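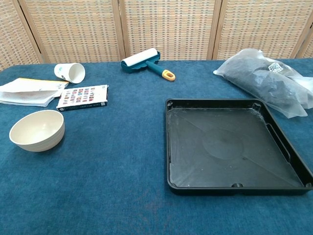

Figure 2. Table layout at the start of a tidy-up episode, from the chest camera. The tray is the target container.

3.2 Collecting the demonstrations

I'll admit I wanted a much fancier setup than the one we ended up with. My first plan had a fixed overhead camera and a proper light box, and Javiera Bravo talked me out of both in one afternoon. Her argument was that a policy trained on chest-height video should see what a person's chest sees, including the bits of the table that slide out of view when you lean. So we wore the camera and got on with it.

The layout in Figure 2 is typical. We put a black tray on the right, a cream bowl toward the front left, and then a handful of things that have nothing to do with each other: a lint roller, a paper cup on its side, a small box, a stack of papers. The translucent bag behind the tray turned out to be my favorite object in the whole set, as crinkled plastic is awful for depth estimation – Dolleo, our segmentation module, split bags like it into as many as 5 pieces.

We recorded 200 episodes with 23 layouts, and between episodes the wearer stepped back and let the camera settle on the table before reaching in. Those still moments became the start states. I kept the teal cloth for every session (Abelardo Montecinos wanted to swap it halfway through, and we argued about it for most of July). A plain cloth makes edges easier to find, sure, but dark objects on it are still hard, and the inside of the tray was where Tendent, our grasp predictor, made most of its placement errors.

For the held-out test we used layouts the model had never seen and counted an episode as a success only if every object asked for ended up inside the tray walls. Tendent managed nearly 80 percent. Most of the failures were with the cup, which rolled when the fingers closed a little off center. I think a wrist camera would help there – Abelardo doesn't, and Section 5 has both our views on it.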